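Visit to the student robotics workshop, Harnthorpe College
October 5, 2019

I went up to Harnthorpe for the autumn open day, mainly to see the second-year automation project. The college is a ten-minute walk from the station, uphill, and the workshop is round the back past the bike sheds. Parking looked full by ten.

Visitors signed in at a desk and were taken through in small groups. The first room was machining and I didn't stay long. The robot room is next door, with benches down both sides and the project teams working at their own stations. You could stand and watch for as long as you liked, which I did.

The project I had come for is called Zimer. The students have to get a robot arm to handle the parts of a server: memory, screws, cables, and the processor, which everyone agreed was the worst. Florian Chevalier teaches the course and set the task himself. He gets his old server boards from Cordier, a repair firm in the next town, and said they go through more of them than he would like.

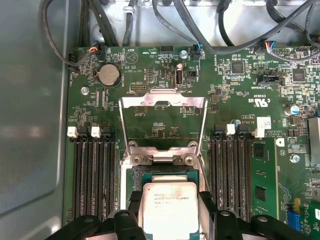 Photo: Ihor Polishchuk / Zimer project

The processor has to be held by its sides, level, over the socket with the load plate swung up out of the way. The two fingers don't have much room, with a bank of memory slots on either side. The team had left all the slots empty. Ihor Polishchuk, who is on the gripper side of the team, told me they changed the fingertips twice over the summer. The first pair was too wide and the second slipped. He keeps a log of every attempt, and it had reached 1587 entries, of which 663 were marked as dropped or tilted.

I asked about cables. Those are still moved by hand before a run, and a student checks nothing is hanging over the socket.

The other team, Ultasov, was sorting bolts by length. It was quicker to watch but they were having trouble with their lighting, and stopped for a while to move a lamp.

Tea was in the canteen, 2 pounds with a biscuit. There is a shorter evening visit in December, when both teams give their reports. Places are limited to 100 and you book through the college office.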